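크라프치크 휴대형 그리퍼 비교 시험

크라프치크 휴대형 그리퍼 비교 시험(Krawczyk 비교 시험, 줄여서 '크라프치크 시험')은 사람이 양손에 하나씩 쥐고 쓰는 데이터 수집용 그리퍼를 같은 과제, 같은 책상 높이, 같은 조명에서 겨루게 하는 공개 비교 시험이다. 언포트(Ernport)의 로봇 공방 크라프치크가 운영하며, 결과표와 원본 기록을 모두 공개한다. 팔이 달린 로봇 없이도 그리퍼의 성격을 꽤 깊은 곳까지 들여다볼 수 있다는 점 때문에 소규모 연구실과 개인 제작자 사이에서 널리 읽힌다.

개요

휴대형 그리퍼는 로봇 팔 끝에 달리는 집게를 떼어 내 사람 손에 쥐여 준 장치라고 생각하면 쉽다. 사람이 이것으로 물건을 집고 옮기고 끼우는 동안 집게의 벌어짐과 손목의 움직임이 기록되고, 그 기록으로 로봇의 동작을 학습시킨다. 원리는 단순한데 막상 써 보면 기종마다 손맛이 놀랄 만큼 다르다! 방아쇠의 무게, 손가락 패드의 마찰, 케이블이 빠져나오는 방향 같은 사소한 차이가 한 시간만 지나도 기록의 품질로 드러나고, 크라프치크 시험은 바로 이 차이를 표로 옮기는 데 공을 들인다.

첫 회차에는 널비(Nullby)의 일체형 그리퍼와 시메투라(Simetura)의 조립형 그리퍼가 나란히 올랐다. 두 기종은 제어 보드와 통신 방식이 서로 달라 처음에는 기록의 시각을 맞추는 일부터가 큰 숙제였다. 공방은 두 그리퍼를 맞부딪쳐 나는 충격을 기준점으로 삼는 방법을 썼고, 이 절차는 지금도 모든 회차의 첫머리에 들어간다.

시험 항목

현행 규정(3판)은 5개 과제로 이루어진다.

1. 얇은 물건 집기: 카드, 동전, 접은 종이를 평평한 면에서 들어 올린다.
2. 양손 건네기: 한쪽 그리퍼로 든 물건을 다른 쪽으로 넘긴다.
3. 천 접기: 손수건을 두 번 접어 정해진 선 안에 놓는다.
4. 끼워 맞추기: 둥근 못을 구멍에 넣고 다시 뺀다.
5. 뚜껑 돌리기: 한쪽으로 병을 잡고 다른 쪽으로 뚜껑을 연다.

한 기종이 마쳐야 하는 동작은 모두 1000회이다. 성공률과 소요 시간, 위치 추적이 끊긴 횟수가 함께 기록되며, 조작자가 느낀 손목 피로도 별도 칸에 적는다. 피로 칸은 점수에 들어가지 않지만 독자들이 가장 먼저 찾는 항목이기도 하다.

손가락 패드

가장 이야깃거리가 많은 부분은 역시 패드이다. 실리콘 패드는 끼워 맞추기에서 강하고 병뚜껑도 시원하게 돌린다. 대신 천을 놓을 때 끝자락이 달라붙어 접힌 선이 흐트러지곤 한다. 직물을 씌운 패드는 그 반대여서 천을 놓는 순간이 아주 깔끔하고, 매끈한 동전 앞에서는 맥을 못 춘다. 좌우에 서로 다른 패드를 끼우는 혼합 구성도 허용되는데, 양손 건네기에서 두 종류를 모두 앞지른 적이 있어 이후 회차의 단골이 되었다.

위치 추적과 카메라

손목 카메라만 쓰는 방식과 외부 기준을 함께 쓰는 방식이 따로 집계된다. 손목 카메라는 설치가 간편하고 어디서든 쓸 수 있지만, 두 그리퍼가 바짝 다가서면 서로의 시야를 가린다. 건네기 과제에서 추적이 끊기는 일이 잦은 까닭도 여기에 있다. 2회차에서는 추적이 끊긴 사례가 187건 보고되었고, 공방은 이를 하나하나 분류해 부록으로 실었다. 이 부록은 읽는 재미가 상당하다(끊긴 순간의 손 모양이 기종별로 뚜렷하게 갈린다).

작업 환경

규정은 과제 면의 높이와 너비, 조작자가 서는 위치를 정해 둔다. 배경의 무늬와 밝기는 위치 추적에 영향을 주므로 회차마다 기록지에 남긴다.

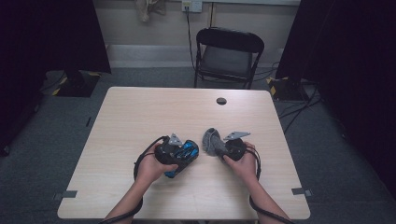 케이블 처리는 2판까지 조작자의 재량이었다가 3판에서 규정으로 들어왔다. 선이 손목 바깥으로 도느냐 안쪽으로 도느냐에 따라 비트는 동작의 폭이 달라지고, 뚜껑 돌리기 성적이 눈에 띄게 출렁였기 때문이다. 지금은 선에 여유를 두되 과제 면에 닿지 않게 해야 하며, 동작 도중 선을 고쳐 잡으면 그 시도는 무효가 된다.

제어기 비교

그리퍼에서 모은 기록이 실제 로봇에서 얼마나 살아나는지를 보는 부속 시험도 있다. 같은 기록을 위치 제어기와 힘 제어기에 각각 넣어 재생하는데, 끼워 맞추기에서 두 제어기의 성격 차이가 가장 선명하다. 위치 제어기는 못이 조금만 비껴가도 구멍 가장자리를 밀어붙이고, 힘 제어기는 가장자리를 더듬다가 슬그머니 들어간다. 재생 영상은 결과표와 함께 공개되어 있으며, 두 화면을 나란히 틀어 보면 숫자만으로는 알기 어려운 차이가 한눈에 들어온다.

평가와 한계

조작자의 숙련도가 결과에 섞인다는 지적은 첫 회차부터 있었다. 공방은 조작자별 결과를 나누어 싣고 연습 시간을 제한하는 것으로 대응했으나, 왼손잡이 조작자의 자료가 부족하다는 문제는 남아 있다. 무거운 물건을 다루는 과제가 없는 점도 자주 거론된다.

2026년 6월에 공개된 개정 초안에는 서랍 여닫기와 액체 따르기가 후보 과제로 올라 있다. 의견 접수는 8월까지이며, 채택된 과제는 다음 회차부터 적용된다.

같이 보기
양손 조작
모방 학습
손가락 패드의 마찰
힘 제어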